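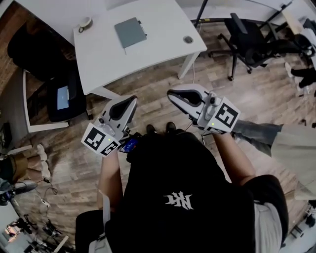 Yesterday I went to the open day at Somitix, and I promised some of you I would write down what I saw. I will do it in small pieces because my notes are not in order. The first thing to know is that the most interesting station had no robot arm in it. You take one gripper in each hand, pale gray with black pads inside the jaws, and on each one sits a white cube with black-and-white patterns. You hold them in front of you and you do the work yourself. That is the whole idea, and I needed a while to accept it.

Background, for those who are new to my posts: I plan packing lines for a mid-sized company. I know conveyors and fixed arms quite well. I know learning robots only from talks and from one very long webinar.

The visit was organized by Rahel Kuster, who keeps a mailing list for people in our trade. There were 11 of us. We met at the bus stop at half past eight in the morning and walked up together, and we still managed to enter by the wrong door.

The building is an old one from Oberholzer, I was told they made window fittings there before. You still find the name on the stairs. Somitix has the second floor and a part of the ground floor.

Luzius Kofler gave the welcome. There is also a Luzius Kaufmann, who led the hands-on station in the afternoon. Both are tall. If I write only "Luzius" somewhere below, I mean Kaufmann. I have mixed them up in two emails already, so please forgive me if I do it here also.

Kofler's talk was short, which I liked. He said that programming a task point by point is fine when the parts always arrive the same way. When the parts are soft, or mixed, or the box is a little crushed, somebody spends weeks on exceptions. Their way is to let people do the task many times with the same kind of gripper a robot would have, and to train on these recordings.

My question in the talk was how the system knows where the hand is. Answer from Kofler: the patterns on the cubes are markers. A camera finds them and the software calculates position and angle from how the squares look. If the cube is hidden from the camera for too long, that recording is thrown away or repaired.

I asked how long is "too long." He did not want to give a number. He said it depends on how fast the hand was moving at that moment. I think this is a fair answer but I wrote a small question mark beside it.

Coffee break. Very good pastry with plums (it is September, so everything has plums).

Now the hands-on part. Luzius explained the rules before we could touch anything. Move at a normal speed. Do not turn your wrist so that the marker looks at your own stomach. Close the jaws fully or open them fully at the beginning, so that the software has a start value. If you drop something, pick it up calmly and continue – this is also useful material.

The last rule surprised me. In my work a dropped part is a fault and we write it down as a fault. Luzius said the model needs to see how a person recovers, otherwise it will stand there with an empty gripper and have no plan. I am still thinking about this sentence.

My first task was to fold a small towel and lay it in a tray. I fold towels since many decades. With the grippers I was like a child of four. You lose your fingertips, and you notice how much your fingers were doing that you never thought about.

The weight is not a problem in the beginning. After a quarter of an hour I felt it in the forearm, near the elbow. Rahel felt it in the shoulder. I would like to know what it means for someone who does this for a full shift, and I said this aloud.

Luzius took it seriously. He said their people record for 38 minutes and then change to another job, and that the 38 came from trying, the number has no science behind it. At 45 the recordings became sloppy. He showed us a curve for this, but the projector was weak and I could not read the axis.

Second task: put a cap on a bottle and hand it from left to right. This went better. I noticed that I began to move like a machine, very straight, with stops. Luzius corrected me! He said please move like yourself. They want the natural path, with the small corrections in it.

There was a man in our group, Alois Eberhard, retired toolmaker, who did the bottle at the first try and with no visible effort. He said it is the same feeling as long pliers. We all wanted to watch him again, so he did it again, and then the cap rolled under a cabinet and he was very pleased that this was "also useful material."

About the room, because somebody asked me in a private message if it looks like a laboratory. In my opinion it looks like an office where people are busy. Desk, chairs on wheels, cables on the floor, a laptop that sits on a chair. I have seen showrooms where everything is polished and nothing works, so I prefer it like this. But for a visitor day I would tape the cables down. I wrote this on the feedback form.

The robot part came after lunch and it was downstairs. Two arms on a table, same towel task. They showed us a model that they call Nudden. I asked what the name means and received three different explanations from three people.

What I can report: Nudden folded the towel in front of us. It was slow. It hesitated over the second corner, went back, and took it again. We saw 4 runs. In three of them the towel came into the tray in an acceptable condition. In one the towel came into the tray, let us say, as a ball.

They did not stop the demonstration after the ball and they did not make an excuse. Aatos Nieminen, who works on the training side, opened the recording from this run on a screen and told us where he believes it went wrong. The first grip took two layers of fabric. From this point the robot was folding something different from what it thought.

Then one of us asked to try with her own scarf. Aatos was honest, he said it will probably fail, and let us try. It failed. It took the scarf nicely at one corner and then lifted it up and waited. But I learned more from this scarf than from the three good towels.

My calculation for our own line, very rough. A new product variant costs us today some 2 weeks until the packing cell runs well, mostly because of exceptions. If an experienced worker could record the task in a few days, and the training really covers the crushed boxes, then it is interesting. If we must still have a person beside it for the "ball" cases, then it is less interesting. I could not get a price, and I asked twice, politely.

A point that was discussed a lot on the way home. Whose skill is it, when Alois shows a machine how to hold a bottle? Rahel thinks the workers who record should be paid an extra amount and be named somewhere. Kofler said in the morning that recordings are stored without names, to protect people. Both seem right to me and I do not see how to put them together.

Another thing that I want to remember for our own planning: the person who records must know the work well. This sounds obvious. But Luzius told us that in their early months they let interns record everything, and the model learned to fold like an intern. Now they ask for people from laundries and from packing.

For the ones who asked about Stallcombe: yes, it was mentioned. It is the pilot site, a laundry service, and they have one station there in the evening hours. Visitors are not possible at present. Kofler said maybe in the spring. I have put my name on the list and I can ask for a second place if someone wants to come.

Small practical notes if you go to the next open day. Wear a shirt with short sleeves or roll them up, mine slid over my wrist all the time. Eat before, the lunch was late. Ask to do the task twice, because the first time you are only fighting with the jaws. Use the main entrance, it is on the side of the river.

Correction to an earlier post: Aatos wrote to me that the recording he showed us was from the camera above the table, and that he also has one from the wrist of the arm, where the double layer is much easier to find. He will send it to the mailing list. Thank you, Aatos.

Someone asks if I was convinced. I went there with the opinion that this is for research and not for a company like ours. Now I would say it is for a company like ours, but not with our crushed boxes and not this year. I will speak with my boss about a small trial with the soft pouches, they are always our worst product.

My forearm still hurts a little – the right one. The questions about safety distance I will answer tomorrow, I must look for the page in my notes first.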